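Why Are So Many Tables Round?

A kids' explainer by Stavros Tzanetos

Go and look at the table where you eat. I'll wait.

If it has four corners, you probably know those corners well. You have met them with your hip, your elbow, and, if you were a certain height at a certain age, your forehead. A round table has no corners at all. It would be fair to stop right there and call it the winner, but tables are more complicated than that, and I have a whole page to fill.

What does "round" do for you?

Let's start with sitting. At a long rectangular table, two people get the ends. The ends are where grown-ups sit when they want to look important. Everybody else lines up along the sides and leans forward to find out what Grandpa just said. At a round table there are no ends. Each person is the same distance from the middle, so each person is the same distance from the potatoes.

There's an old story about King Arthur and his knights, who were said to sit at a round table so that none of them could claim the best seat. These were men who owned swords. You can see why it seemed like a good idea.

The string trick

Suppose you had to draw a perfect circle as big as a table. A cereal bowl won't help. You need a pin, a pencil, and a piece of string. The pin goes in the middle and the pencil goes on the end of the string. Keep the string tight and walk the pencil all the way around. (Do this on cardboard. Please do not do this on the actual table, or on the floor of anyone who feeds you.)

The length of your string is called the radius. Double it and you get the diameter, the distance straight across the circle through the middle. Now for the part that made me very happy when I was nine, and still does. To find the distance all the way around the edge, you multiply the diameter by a number called pi, which starts 3.14 and then keeps going forever.

Try it with your own round table, or a plate, or a pizza, as long as you're quick about the pizza.

Why not make everything round, then?

Because of walls. Walls are mostly straight. Push a round table against one and you get two odd, curvy gaps where crayons go to live. A rectangular table snuggles right up to the wall and behaves itself.

There's also the problem of wood. Boards come long and straight, because trees do. Cut a circle out of a square piece and the four corners are left over, and that's more than a fifth of the square! Somebody has to find a use for those bits. In my grandfather's workshop in Bancombe, they became doorstops. We had a lot of doorstops. We did not have that many doors.

And then there's reaching. Make a round table twice as wide and it has four times as much top. That sounds wonderful until the salt is in the middle and nobody's arm is long enough. This is why some very big round tables have a spinning tray in the center, and why some families have an argument in the center instead.

The edge matters too

Run your finger along the rim of a table. Is it sharp, or has it been smoothed? A smooth edge is kinder to forearms, and forearms spend a surprising amount of time on tables. It is also less likely to splinter or chip when a chair back bumps into it, as chair backs do several times a day in my house.

A good place for a round table

Round tables like a bit of open floor. You can walk around one from any direction without planning your route, and you can squeeze in an extra chair if a cousin turns up in December without warning. Everyone scoots over a little. At a rectangular table, the extra cousin gets the corner and a table leg between the knees.

So next time you're somewhere with lots of space, look for the tables. Count how many are round and how many have corners, and write it down. Then measure one, if the people sitting at it don't mind. Ask first. I have learned to ask first.
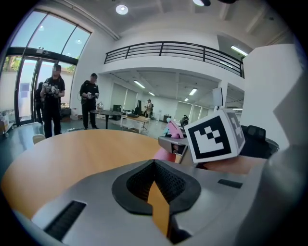

A round wooden table with a smooth, curved edge, in a bright room with white walls.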